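The Clevus 2 Travel Cooler After One Summer and One Winter on the Coast Road

Mon 24 June
By Subbarao Krishnan

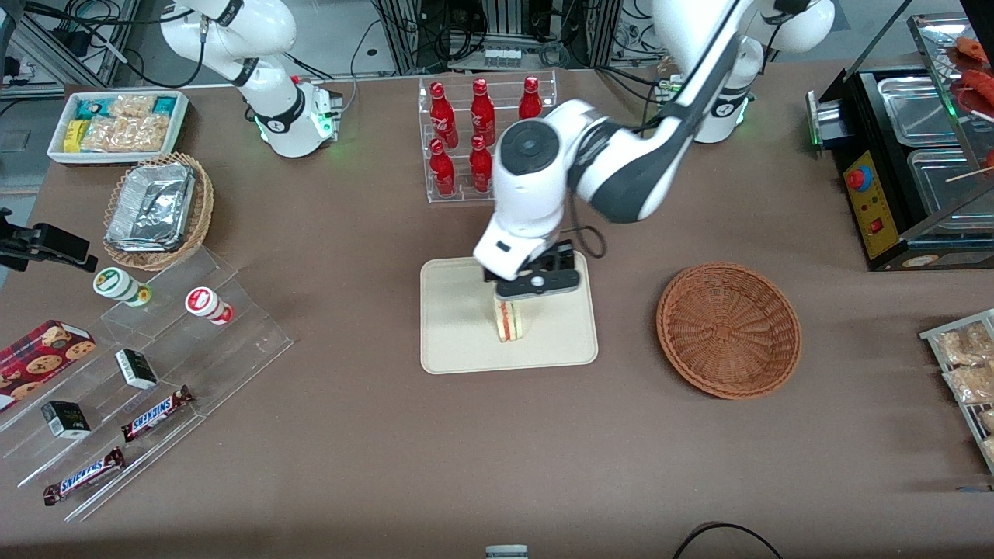 Why I bought it

My wife and I drive to Baltcombe four or five times in a year. It is a small fishing town with a long stone pier, two beaches and one road in, and from our door to the harbor parking lot it is 224 miles. For many years we made this trip with a soft bag and some ice packs from the freezer. The bag was good until lunch. After lunch the cheese was sweating and the water was the temperature of the car.

Last summer I decided to spend real money. I read many reviews before I chose, and most of them tested the cooler in a kitchen or a garage. I wanted to know how it behaves on a road trip with bad roads, hot stops and a hotel room at the end. So I write this for the people who travel as we do, by car, with their own food, and who stay in simple places.

The Clevus 2 is an electric cooler made by Prarnik. It runs from the 12-volt socket in the car and it also has a cord for the wall. There is a compressor inside, so it is a real small refrigerator, not the cheaper kind which only makes the air somewhat cooler than outside. I paid $600 for it, with the wall cord included and the cover not included. The cover I did not buy.

The trip as a test

The first two hours to Baltcombe are highway, and any cooler can manage a highway. Then you leave at the exit after the grain silos and take the hill road, which climbs to a pass at 1,531 feet. The surface on the far side is poor. There are patches on top of patches, and on the last descent everything in the trunk moves forward unless it is tied.

I tied the cooler with one strap through the handles. The handles are metal and they are fixed with two screws on each side. After one year they are not loose. The feet under the box are rubber and they hold well on the trunk mat, but on the bare plastic floor of my brother's car they slid. If your trunk has no mat, put a towel under.

We stop always at the viewpoint just below the pass. It has three picnic tables, a wall to sit on, and on a clear day you can see the bay and the lighthouse island together. In July there is no shade at all. We leave the car for an hour when we walk to the old signal house and back, and this hour is the hard moment for a cooler, because the engine is off and the car becomes an oven.

My car cuts the power to the socket when I take the key. So the box must live on its own insulation. In July I set it to 38 degrees before the walk and when we came back the display showed 43. I was content with that. The butter was firm and the drinks were properly cold. When I tried the same with the box only one third full, it went up to 49, so I now fill the empty space with water bottles.

What fits inside

The shape inside is a tall box with a step at one end, where the compressor sits under. The tall part takes bottles standing, including the big ones of water. The step part is the place for fruit, eggs or a flat box with lunch. There is one wire basket. I wish for two, because everything you want is at the bottom, and you must lift the whole basket out and find somewhere to put it. On a windy parking lot there is no such place.

For a long weekend we carry milk, yogurt, butter, cheese, cold chicken, salad things, two large bottles and a few small ones. It all goes in, but I would not try it for a family of four. On the way home we use it for fish. The stall at the end of the Baltcombe pier will pack your fish in a double bag if you ask, and they put a little ice in for no extra money. I was worried about the smell. The inside wall is smooth and has no corners where things collect, so a cloth with warm water and baking soda was enough. The rubber seal of the lid needs more attention. Take a soft toothbrush and go along the groove.

The lid opens from either long side, or you can take it fully off. This I found very practical in the trunk, where I never know which side will be free. The latch is stiff in the beginning. My wife needed two hands for it in the first month.

Noise in the room

We sleep usually in the guest house above the boat yard. The rooms there have no refrigerator, so the cooler comes upstairs and stands by the window. It weighs a lot when it is full and the stairs in that house are steep. I carry the bottles separately now.

The compressor starts, runs for some minutes and stops again. The sound is a low hum, like a refrigerator in the next room. I sleep well with it. My wife does not sleep well with it, and on the second night she switched it off at eleven and I switched it on at six. In the morning the milk was still good. There is a quiet setting, which you find by holding the power button for three seconds, and the manual explains this only on the last page. With the quiet setting she accepts it. Cooling down is slower, so use it only when the food is already cold.

The display is too bright for a dark room. You can dim it one step, and one step is too little. I put a sock over it.

In cold weather

We went also in January, when the summer crowds are gone and you can park on the harbor for free. Baltcombe in winter is a different town. Half of the cafes are closed, the wind comes straight along the pier, and the walk to the north beach is best done at low tide with good shoes. I recommend it very much. But you must bring more food with you, as the small grocery closes at four in the afternoon.

I thought that a cooler has nothing to do in January. But the car heater is blowing in the back for five hours, so it worked nearly the same as in spring. The only problem came when we left it in the cold car overnight. In the morning the display gave an error and the compressor would not start. I brought it inside, waited an hour and it worked again. The manual says that it should not be started below freezing. It would be better to print this on the lid.

The phone app

There is an app. You can see the temperature from the driver's seat and change it, although naturally the passenger should do this. It connects in a few seconds when you are close. From the guest house room down to the car it did not connect. I used it a lot in the first weeks and now I look only at the display. If you don't like apps you lose nothing, all settings are on the box itself.

The battery of your car

Many people asked me if the cooler will empty the car battery. It has three protection levels and you should put it on the high one if it is connected to the battery of the car you drive. Once I had it on low by mistake, in a car which gives power to the socket all the time, at the long lunch stop near the salt marsh. The car started, but slowly, and I did not enjoy this moment. There is no mobile signal at the salt marsh and the next garage is back over the pass.

Service

In spring the plug became warm and did not sit tight anymore. I wrote to Prarnik in the evening and they answered after two working days. They asked for a copy of the bill and then sent a new cord without charge. It took nine days. The new cord has a slightly different plug with a small screw on the end, and it holds better. I would like to see that they sell a spare one together with the box, for a few dollars more.

Who should buy it

If you make one beach trip in the summer, keep your soft bag and buy ice at the gas station. The price makes no sense for you. If you drive long distances often, and you stay in rooms without a refrigerator, then I think it is worth it. We save on restaurants in July, when the harbor places ask a lot for a plate of fried fish and you wait around 2 hours for a table on the terrace. With our own lunch we can sit at the end of the pier or on the rocks by the north beach instead.

I liked: holds the cold with the engine off, strong handles, easy to clean, lid opens both ways.

I did not like: only one basket, bright display, heavy on stairs, important things hidden in the manual.

My rating is four out of five. We go again to Baltcombe at the end of the month, this time with the cooler in the back seat, and I will add a note if it fits behind the driver with the seat fully back.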